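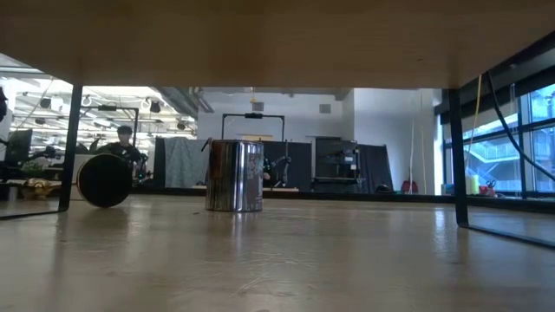

Doteck Adds Block-Strip Work Table and Handled Tray to Penlow Line

SISCOMBE, 23 February 2019 – Doteck, a maker of tables and storage for workshops and craft rooms, today announced the Penlow work table and a matching handled tray. Both go on sale in March through the company's Siscombe showroom and by mail order.

The table is 138 cm long and carries an evenly distributed load of up to 200 pounds. The top is supplied unstained. Buyers choose one of two edge profiles, square or lightly rounded, at the time of order. The price is $1,616, with legs and hardware included. The tray is priced separately and can be ordered without the table.

Construction

Tops are glued up from short wood blocks and narrow strips, pressed flat, and sanded on both faces. The underside gets the same number of oil coats as the working face, which limits cupping when room humidity changes.

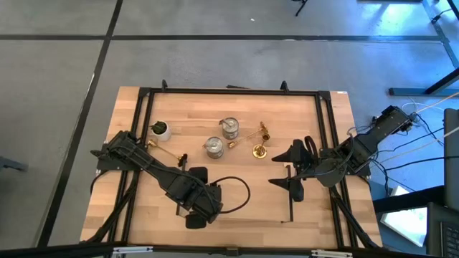
Color matching is where the Penlow top departs from earlier Doteck tables. Blocks are not sorted into single-shade batches before glue-up. Pale tan, peach and slightly darker brown patches sit side by side across one surface, and customers should expect this variation in every unit. Doteck does not accept returns on grounds of shade. Samples are available on request, but a sample shows only a few blocks and will not match the delivered top.

"We stopped grading for color last year and put the time into the joints," said Wakana Fujimoto, product manager at Doteck. "A glue line that stays closed matters more on a work surface. Customers who want one even tone can still order from the Kuroda line."

Care is limited to a damp cloth and a fresh coat of oil when the surface looks dull. Standing water should be wiped up promptly. Hot vessels need a trivet.

Tray

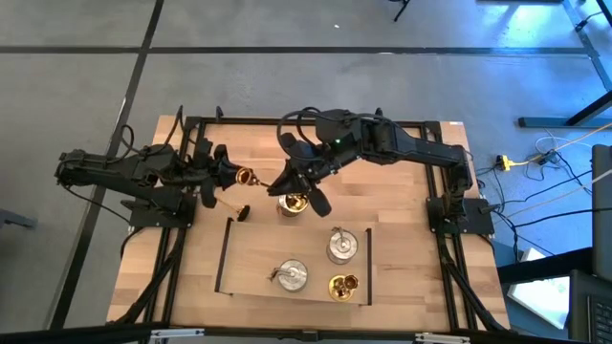
Small work tends to spread across a table, and the Penlow tray is meant to keep the main items together so they can be moved in one trip. It is a flat rectangle in light wood, sized to leave room on the bench for tools and open vessels. With two silver lidded canisters on the tray, a metal pot and a wooden-handled tool still have their own space on the bench beside it. Narrow black handles run along the two sides. The tray is finished with the same oil as the table and should not go in a dishwasher.

"The handles were the slow part," said Zerrin Sarıgül, who led the tray design. "The first version was too tall and caught on sleeves. The production handle is lower – and we moved the screws to the bottom face."

Table and tray carry a three-year warranty against joint failure. Spare handles and screws will be stocked as separate parts.

Comments

benchdog_r
Does the oil come with it or is that extra? The page doesn't say.

Marlene T.
I have the older Kuroda table, same size more or less. Top is still flat. Wish they sold the tray in a darker wood.

oldplane
138 cm is too short for me. Any plans for a longer one?

Marlene T.
@benchdog_r mine came with a small bottle, not sure about this one.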